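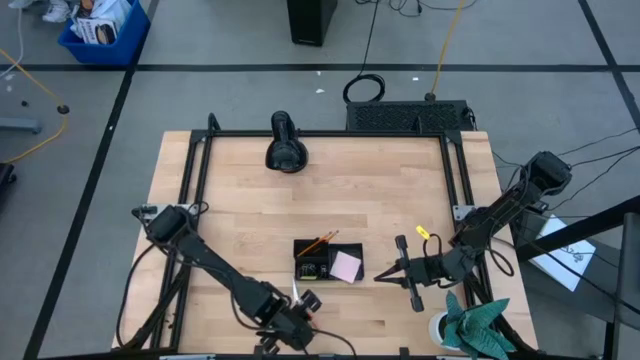
Figure 4. Two-arm station with desk organiser placed between the grippers.

Support > Urunen Workstation Kit > Set-up Guide > Section 3: Preparing the Table

3.1 Scope of this section

This section applies to the Urunen two-arm workstation kit, revision of 11 August 2019 and later. It covers placement of the arms on the table frame, routing of cables and the laying out of objects for the Desk Tidy routine supplied with the Herivico software package. Installation of the software is described in Section 5.

Read the section in full before power is applied to either arm.

3.2 Mounting the arms

1. Confirm that the perforated mounting plates are fixed midway along the left and right sides of the frame. Tighten all plate bolts with the 3 mm hex key.

2. Lift each arm by its base. Do not lift by the gripper or the wrist.

3. Seat the base on its plate and fasten it. The arms must face one another across the table.

4. Connect the arm cables at the base and leave slack at every joint. A cable drawn tight at full reach will trigger fault code 22.

5. Fit the wrist cables last and check that no loop can catch on a frame rail.

CAUTION: Hands must be kept clear of the grippers whenever the supply is switched on. An arm that loses power may drop without warning.

Note: Owners of the earlier Michiels frame require adaptor plate 536, available from Wullirov Distribution. The adaptor is not included in the kit.

3.3 Laying out the work objects

The Desk Tidy routine is intended for ordinary stationery and small desk items. Objects should be placed by hand with both arms parked.

1. Set the pencil holder or organiser within reach of at least one gripper.
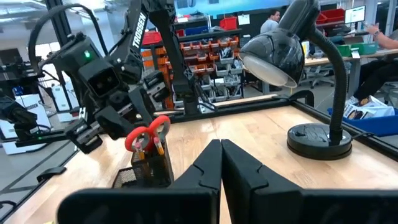 2. Stand scissors in the holder with the handles uppermost. Pencils may stand beside them or lean over a compartment.

3. If a desk lamp is used, lead its cord away from the working area and adjust the neck before calibration. Any later change to the position of the lamp requires a new calibration.

4. Place sticky notes, paper clips and similar items in the organiser compartments.

5. Select Layout Check in the Herivico menu. Set the image width to 1280 and wait for the confirmation tone.

Note: Glossy surfaces may return an uncertain result. Reposition the object and repeat step 5. If the result does not improve, reduce the overhead lighting.

3.4 Before the first run

Verify that the emergency stop is within the operator's reach and releases correctly. Run the routine once at reduced speed, with the operator standing outside the reach of both arms. Record the result on the commissioning sheet at the back of this guide, then proceed to Section 4.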